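Trillport's sales sheet says its two-armed tidying robot can be trusted with a kitchen shelf. On trial day 44 the left gripper closed, failed to report that it had closed, and kept squeezing. The software logged a success.

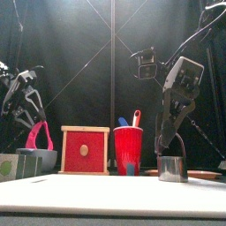 The Trillport arms over a bowl, a red cup and a steel cup.

Kha Tăng, who ran the trial, blames a sensor fault and promises a fix by August. Perhaps – but the stop button took 9 seconds to find, and no patch will move it.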